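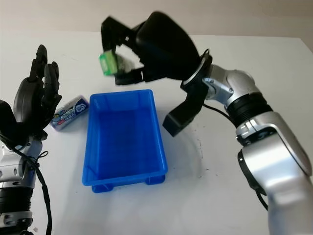
Shared worktable in a rented community room: who is responsible for the surface?

Posted in: Clubs, Rooms and Shared Spaces
Asked by Aarti Solanki

I am writing on behalf of a small bookbinding and paper craft group that meets in a rented room in the Stidard building. We have used the room since August under a written agreement with the building office. The agreement gives us the use of the room on one evening each week, from 6:30 p.m. until 9:00 p.m., together with the tables, the chairs and one lockable cupboard.

The agreement contains the following sentence: "The user shall return all furniture in the condition in which it was received, allowing for fair wear." No list of the furniture or its condition was attached when we signed, and we did not ask for one.

Last month the office informed us by letter that one of the tables had been marked by adhesive and by what the letter calls "linear scoring." The office has asked for a payment of $80 toward resurfacing. Our members use cutting mats at all times, and the paste we use is a wheat paste that washes off with water. At least two other groups use the same room during the week. One of them, as far as I know, makes model aircraft.

I would be grateful for guidance on the following matters. First, whether we are obliged to pay when there is no record of the condition of the table at the start. Second, whether it is reasonable to ask the office how it determined that our group caused the marks. Third, what we should put in place so that the same difficulty does not come up again. We have 12 members and very little money in hand, but we would like to remain in the room and to stay on good terms with the office. The Pumphrey hall is the only other space within walking distance, and it has no sink.

I should add that our agreement is due for renewal shortly, and that the letter gives no date by which payment must be made.

Luana Miranda replied:

I managed room bookings for a neighborhood center for over 5 years and dealt with a fair number of letters of this kind from the other side of the desk. The remarks that follow are general. They are not legal advice, and the wording of your full agreement will matter more than anything I can say.

On the first point, the absence of a starting record does not by itself release you from the agreement. It does make the claim harder to support. A party that asks for payment is ordinarily expected to show that there was damage, that it goes beyond fair wear, and that it took place while you had the use of the table. Where several groups use the same furniture, the last of these is usually the difficult one.

On the second point, the request is entirely reasonable, and you should make it in writing. I would suggest a letter along these lines:

"Thank you for your letter regarding the table in our meeting room. Before we respond to the request for payment, we would be grateful for the following: a copy of any record of the table's condition before our use began; the date on which the marks were first noticed, and by whom; the names of the other groups that had use of the room in the same period; and the estimate on which the figure is based. We remain glad to discuss the matter in person."

Please keep to the facts. I would advise against naming the model aircraft group as the cause unless one of your members saw the damage being done. The office can draw its own conclusions from the schedule, and you will have to go on sharing a room with those people.

You should also mention the wheat paste and the cutting mats, but briefly. If a sample of the paste can be wiped from the table with a damp cloth in front of someone from the office, that will be more useful than a paragraph about it. Contact adhesives and the instant glues leave a hard, glossy spot that does not respond to water, and a person who has cleaned tables for any length of time will know the difference.

On the third point, before you renew, ask that a short condition sheet be added to the agreement. It need not be elaborate. One page is enough, giving each table a letter or number, noting existing marks, and signed by both parties. Photographs may be attached. The same sheet should then be offered to every group that uses the room – an office that keeps records for one tenant and not the others has gained very little.

I would further suggest a table cover. A canvas-backed vinyl sheet, cut slightly larger than the table and rolled for storage in your cupboard, will take most of the wear. Do not store it folded, as the creases will show through thin paper when you are pressing a fold with a bone folder. Keep paste, brushes and water in a tray while you work, and empty it at the sink before the table is wiped down.

Finally, consider whether the sum is worth the disagreement. Some groups in your position offer half "without admission of responsibility" and attach a request for the condition sheet. If you choose that course, use those words exactly and keep a copy.

rodaroom replied:

We had the same thing at Roda. Didn't pay, never heard about it again. They lose track of these letters. Get a cover for the table, though.

Plillisska replied:

I would not recommend simply failing to respond, as the previous poster suggests. An unanswered letter may be raised at renewal, and the person asking has said that renewal is near.

One addition to the first reply. Please check whether your group is required to carry insurance under the agreement. Many room agreements require it, and groups often sign without noticing. If you do hold a policy, damage to the furniture may be covered, although the amount in question could well fall below the deductible. Check too who signed for the group. If a member signed in his or her own name, the request for payment may be addressed to that person individually, and the renewal would be a suitable time to have that corrected.

Aarti Solanki added:

Thank you for these replies. I have checked, and I signed in my own name. I have sent the letter much as Ms. Miranda drafted it, with a sentence asking that the renewal be made out to the group. The office has acknowledged receipt and has offered a meeting at 5:00 p.m., before our next session.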